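Print this page | E-mail this page

Wusa Reading Room – Minutes of the Users' Meeting, March

Place: the back table, Kershaw building, first floor
Start: 6:15 p.m.
Present: ten members, the chair, the secretary (who writes these minutes)
Apologies: two members

1. Minutes of the last meeting

The minutes were read and accepted with one correction. The shelf for large books was paid by the Lasitz fund and not by the room's own money. The secretary will correct the copy in the folder.

2. Book bags for families

The chair reminded the meeting how the bags work. A family takes home one backpack with children's books inside and brings it back after two weeks. The list now shows 37 bags, and 103 books are assigned to them.

There was a long talk about the condition of the bags. Several members find that the navy ones keep their form well, also when they are pressed together on the shelf. The nylon takes folds and creases, but members did not think this is a problem. One member wished for a brighter color, so that children find the bag at home more easily. The meeting did not want to buy new bags for this reason only.

Decided: the navy bags stay in use. Before a bag goes out again, the person on duty opens every zipper, looks in all pockets and wipes the outside with a damp cloth. Bags are not to be washed in the machine until we have an answer from Cillach, where we bought them.
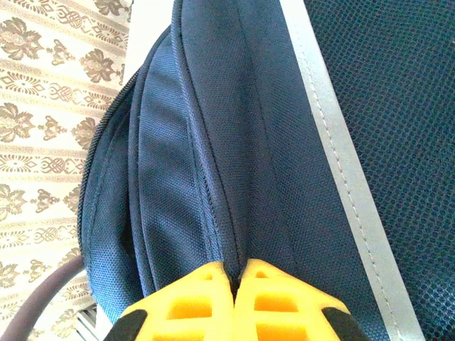

3. Packing of the bags

Two members reported that books come back with bent corners. They think the books are packed in the wrong way. Tall books are pushed in last and stand across the small ones. The meeting agreed on this order:

– large flat books first, against the back of the bag
– small books in front of them
– the list of titles on top, where the family sees it at once
– loose straps are tucked in before the bag goes on the shelf

One member asked if the books should stand with the spine up. After some discussion the meeting said yes. The person on duty can then compare the titles with the list and does not need to take everything out.

4. Books in Chinese

The member who takes care of the Chinese shelf asked for help with the catalog. Many books are entered only as "Chinese, children" and cannot be found by title. She proposed that we copy the names from the spine, in characters, exactly as they are printed. On the yellow book, for instance, the spine gives 杨鹏 with 著 for the author, and 郑凯军 with 图 for the pictures.

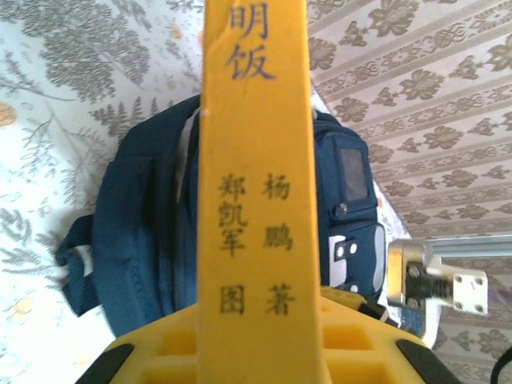

It was asked whether the names should also be written in Latin letters. The meeting thought this is useful, but it can come later – the characters must be right first. If the title on a spine is hard to read, it should be taken from the title page. Small scuffs on a cover are not a reason to remove a book. A book goes to repair only if pages are loose.

Decided: the Chinese shelf will be entered again before summer. Three members offered to do it together.

5. Other business

The lamp near the door is still weak. The chair will write to the Kershaw office a second time.
The key to the cupboard must go back on its hook and not in the drawer.

The meeting closed at 7:40 p.m. The next one is in May, same place.

Comments (3)

reader_upstairs: Thank you for the minutes. Could the packing order also hang inside the cupboard door? I always forget it.

Mom of two: We had a navy bag last month and my son did not want to give it back. Please keep the yellow book in the program!

Anonymous: In point 4, I can help with the Latin letters if somebody shows me the form.

Contact: Wusa Reading Room, Kershaw building, first floor | © Wusa Reading Room | Back to top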